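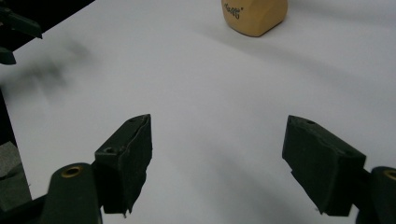

I have wanted a proper craft table ever since we moved to Fostley, and this May I finally quit complaining and set one up in the spare room. The secret, if you can call it that, is covering everything up before I start. A big smooth stretch of white makes me want to cut and glue things right away (my old brown desktop just made me want to check my mail), and I love how the light goes from clean white in the middle to a cooler gray farther out. You'd be surprised how much easier it is to find a dropped bead on that!

Posted 2022-07-08

Search this site Go

Print this page | E-mail this page

More from the table, in no special order, with the pictures still to be added as I get them off my other memory card:

The paper drawer. Mostly card stock from Trindine, plus a stack of scraps I keep swearing I'll use up. I made 3 gift tags out of them last week, so it's a start.

The glue corner. I tried the Nassar glue sticks after my usual ones dried out and I like them fine for paper, less for felt. They do roll, so they live in a mug now.

The cutting mat. Galtel, the large size, and it has already paid for itself in table scratches I didn't make. I flip it over when I'm painting, and yes, the back is a disaster.

The bead jars. I bought a set of 32 little jars and thought I'd never fill them. They're full. I'm using an egg carton for the overflow, and the greens have all ended up in with the blues again.

The card rack. Two birthday cards and a thank-you note are drying on it, and the thank-you note is already late, so I'd better get it in the mail.

I still need a better lamp for evenings and something to keep the ribbon from tangling. If you have a ribbon trick that doesn't involve a dowel, leave it in the comments, I've tried the dowel!

Shares: 32 | Comments: 2 | Views: 1,608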